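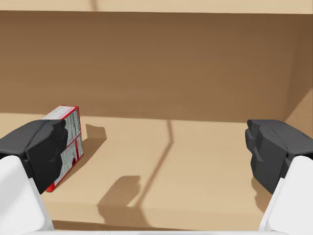

Fig. 1. Shelf compartment with a single box.

Retail Operations, Unit 4: Stock Records and Shelf Replenishment
Course handout, revised June 2019
Prepared by Svenja Grabner and Faisal Sial

Read this before the seminar. The worked problem at the end will be gone over in class, so bring your own figures.

1. What a stock record is for

A stock record says how many units of an item the store believes it has. The store uses that number to decide when to order, how much to order, and whether to tell a customer the item is available. The number on file is called the book stock. The number you would get by counting is called the physical stock. Most of this unit is about the gap between them.

The gap can go either way. If book stock is higher than physical stock, the system thinks there is plenty and places no order. The shelf stays bare until someone notices. If book stock is lower, the system orders too early and the back room fills up. The first kind of error costs more in most grocery stores. It is also harder to find, as no report will list it.

2. Where errors come from

Receiving. A case is booked in as 12 units when the supplier has changed to a case of 10. Check the case quantity against the item file whenever the packaging changes.

Checkout. Four flavors of the same product are rung up by scanning one of them four times. The total charged is right if the prices match, but four records are now wrong.

Damage and waste. Items are thrown out and not written off. This is common in produce and dairy, less so in dry goods.

Theft. Usually blamed first. In the Ginbridge exercise you did in February, receiving errors made up the largest share of the difference.

Misplaced stock. The units are in the building but not where a customer would look. For ordering purposes the record is correct. For sales purposes the item is out of stock.

3. Facings and shelf capacity

A facing is one unit visible at the front edge of the shelf. Shelf capacity is facings multiplied by depth, multiplied by the number of layers if the item can be stacked. A box two wide, six deep and two high gives a capacity of 24.

Capacity should be at least one full case plus the minimum you want on display. If it is less than that, part of every case goes back to the storeroom, and each handling adds labor and another chance of a mistake. Chaudhry calls this the case-fit rule, and we will use that name in class.

Packaged desserts, baking mixes and similar small boxes are a good place to practice. They are slow to spoil and easy to stack, and the sales rate is steady outside the holidays. They also tend to fall over when the row gets short, so the front unit ends up lying behind the shelf edge.

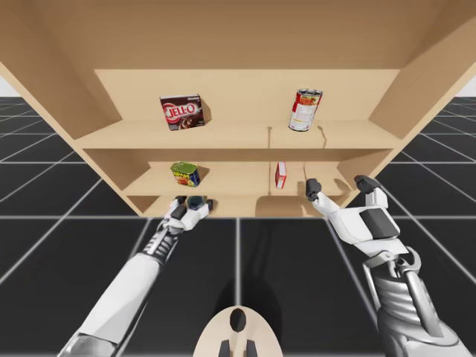 The usual fix is to pull stock forward at set times of day, known as facing up or fronting. Fronting does not add stock. It makes the remaining stock easier to see and reach, and it gives staff a reason to look at each section. A store that fronts in the evening will often find its empty spots then, which is too late for that day's order if the cutoff is mid-afternoon. Look up the cutoff before you draw up a fronting schedule.

4. Reorder point

The reorder point is the stock level at which a new order should be placed.

Reorder point = (average daily sales x lead time in days) + safety stock

Suppose an item sells 9 units a day and the lead time is three days. Expected sales during the lead time are 27. With a safety stock of 10, the reorder point is 37. Order when book stock falls to 37 or below.

Two warnings. Average daily sales must leave out days when the item was out of stock, or the average will be too low and the problem will repeat. And lead time runs from when the order is placed to when the goods are on the shelf – the truck arriving at the dock is not the end of it.

5. Cycle counting

A full count of the whole store once a year is expensive and goes out of date quickly. In cycle counting, a small part of the range is counted on a rotation. Fast sellers and high-value items come up more often.

Junaid Mengal's method, used in the Fundis case, adds a second trigger: any item with no recorded sales for a period in which it would normally sell is counted the next morning. Zero sales with positive book stock often means the record is wrong.

When a count differs from the record, count again before changing anything. Check the storeroom, the returns cage and any end display. Write down who counted and at what time. Sales made during the count have to be allowed for.

6. Worked problem

The Levemberg store has 3951 units of dry goods on record. The physical count finds 643 fewer than that.

a. What is the physical stock?
b. What is the difference as a percentage of book stock?
c. The manager wants to write off the whole difference at once. What would you check first?

For (a), 3951 – 643 = 3308. For (b), divide 643 by 3951, giving 16.3 percent. Part (c) has no single answer. Start with section 2 and say which records you would ask to see.

Reading for next time: Fouzia Sethi's notes on supplier lead times, and the first half of the Fundis case.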